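Learning to Snorkel as an Adult: Report on a Seven-Week Beginner Program

Outdoor Recreation Project, Semester 1
Submitted 8 April 2021

Background

Snorkelling is often treated as something you can pick up in an afternoon on holiday. For confident swimmers that may be true. Adults who learned to swim late, or who have not been in open water for years, tend to need more time. This project looked at whether a short pool program would prepare such people for one guided snorkel at Maddocks, a sheltered bay with a sandy entry and a shallow reef.

The program ran for 7 weeks at the Tolten pool, with one session a week of 60 minutes. To join, people had to swim 200 metres without stopping, in any stroke. There was no time limit on the swim.

Equipment

Each person was fitted with a mask, a snorkel and a pair of open-heel fins from the Hirorstead hire counter. Mask fit was checked dry, by placing the mask on the face without the strap and breathing in lightly through the nose. Anyone whose mask fell away tried another shape. Wetsuits were only used at the bay.

Attendance and swim times were entered in a spreadsheet after each session. Comments were written by hand on cards and typed up later.

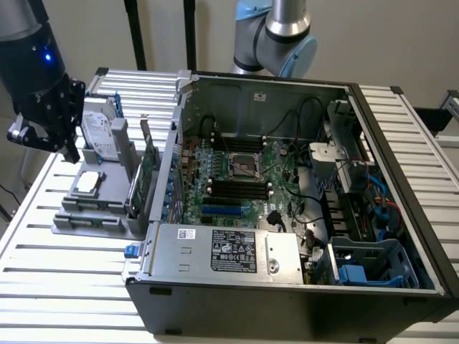
What was taught

The first two sessions stayed in the shallow end. People breathed through the snorkel while standing with their face in the water, then while floating and holding the wall. Clearing the snorkel came next. We taught the blast method, which is one short, hard breath out, followed by a slow and careful breath in.

Sessions three and four covered mask clearing and finning. Most beginners kicked from the knee, as if riding a bike, and tired quickly. Holding a kickboard and kicking from the hip with pointed toes fixed this for most of them.

From session five we moved to the deep end – duck dives were optional – and practised buddy signals, entries and what to do with a cramp.

Results

The main measure was a steady face-down swim with fins and snorkel, without lifting the head. At the end of the program the median distance was 54 metres further than in session three. The people who improved most were those who had been uneasy at the start.

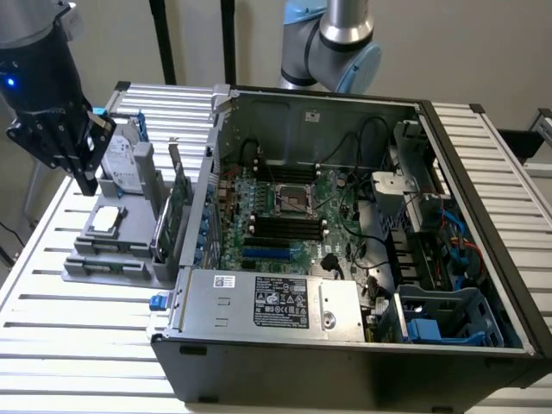

Breathing rate seemed to matter more than fitness. Several strong lap swimmers did poorly at first by breathing fast and shallow, as they would between strokes. When asked to count slowly to four on each breath out, they settled and went further.

Mask clearing remained the weakest skill. Some people could do it in the shallow end but stood up straight away if water got in during a swim. More practice in deeper water would have helped.

The bay session

The guided snorkel was held in March on an incoming tide, with a light wind. The group entered backwards in pairs, shuffling their feet in the sand. Visibility was fair. Cold was the most common complaint on the comment cards, followed by leaking masks.

Limits and changes

The group was small and chose to take part, so the results can't be applied to all adults. We had no comparison group. The original plan included a second site at Plallness, but swell closed the entry and there was no spare date.

If the program is run again, we would move mask clearing to session two and repeat it every week. We would also hold one pool session in wetsuits, as the extra buoyancy at the bay surprised several people and made duck dives hard.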